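Soon-im Ok
@soonimok
22 May 2025

1/ My building's management wants all of us on "smart" thermostats by September. The flyer says we'll save 200 dollars a year. I have questions, and so far the answers have been another flyer.

2/ The model is the Lindier, made by Jenach. The 200 comes from Jenach. I asked what size apartment they tested. The rep said "a typical home." Mine is 522 square feet with one radiator I can't turn off.

3/ You can't save money on heat you don't control. Steam comes up when the boiler says so. A thermostat on my wall would be a clock with opinions.

4/ Myung-ja Hong on the third floor already has one, from the trial run. Her bill went down 3 dollars. It was also a mild winter and she spent part of it at her daughter's place, so make of that what you will.

5/ Then there's the app. You need an account, an email and your location "for comfort features." I read the privacy page twice and still can't tell you who gets to see when I'm home. Management can, I think. The wording is – let's be kind – roomy.
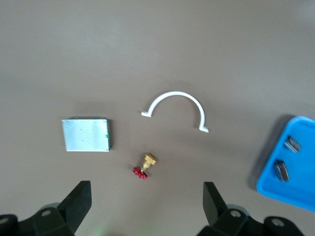 Flat silver plate, sliver of green circuit board along the right side.

6/ Next question: what happens when one breaks? My old dial has been on the wall longer than I've lived here and has never asked for an update. The Lindier warranty is short and doesn't cover "connectivity issues." What else is there to go wrong on it?

7/ Someone will tell me their Zultari cut their bill in half. Great. Do you own a house? Do you have your own furnace? Then we are not talking about the same thing.

8/ If management wants to save energy, the windows on the Nam Street side rattle. I've been stuffing a towel in mine for years. I'd sign for new windows tonight.

9/ There's a 100 dollar fee for opting out, by the way. Page two of the flyer, small print. I've asked which part of the lease allows that and will post the reply if I get one.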